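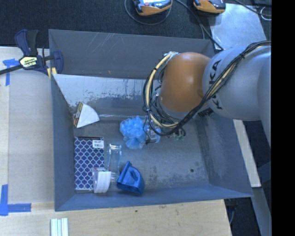
Figure 2. Bin picking during collection at the Astwood cell. The arm works from the right side of the bin; the objects vary in shape, stiffness and transparency.

3.2 Collecting grasp examples

All training examples were gathered on real hardware, with a KUKA arm working over a single grey bin. A fixed camera views the bin and supplies the image that is stored with each attempt. We did not use rendered images at any stage. Earlier tests with the Peltonen simulator gave poor results on clear packaging and on mesh, and both are common in the object set.

An attempt starts when the arm is clear of the bin and an image has been saved. The Vukunine planner then proposes a set of grasp points, ranked by the current model. In the first session there was no model to rank with, so points were drawn at random from the parts of the bin that differed from an empty reference image. This produced many failures. We kept them, as the network needs both kinds of outcome. The arm moves to the chosen point, closes the gripper, lifts and holds. The attempt is labeled a success if the object is still held at the end of the lift. The object is then released over the bin, and this also changes the layout for the next attempt.

Objects were chosen to cover cases that fail in different ways. A bath puff, like the blue one near the middle of the bin in Figure 2, gives way under the gripper and can be picked up from almost any side. A clear container shows up mainly as bright outlines and reflections, and the depth estimate there is often missing. Boxes and books are easy to see but hard to grasp when they rest close to a wall. Packaged items fall between these cases — the contents are visible, but the surface the gripper meets is the plastic around them.

We ran 6 sessions. Objects were swapped between sessions and never within one. The operator did not arrange the bin by hand except when an object had left it, or when the planner had found no reachable point on several tries in a row. These resets are marked in the log. The bin was kept in the same place throughout, and the camera pose was checked before each session against the bin corners. Sessions in which the check failed were not started until the camera had been aligned again.

In total we recorded 1677 attempts, of which 589 were labeled successes. The share of successes rose over time as the model was retrained between sessions, so the later data are not drawn from the same distribution as the earlier data. To limit the effect on training, we sample batches evenly across sessions. Attempts stopped by the force limit are stored as failures with a separate flag — they are used for training but left out of the results in Section 5.

For the comparison with the Plarkwood baseline we use a subset of 1000 attempts, with all sessions represented. The remaining attempts are held back for testing. No image appears in both parts, though the same object may. A stricter split by object is reported in Section 5.3.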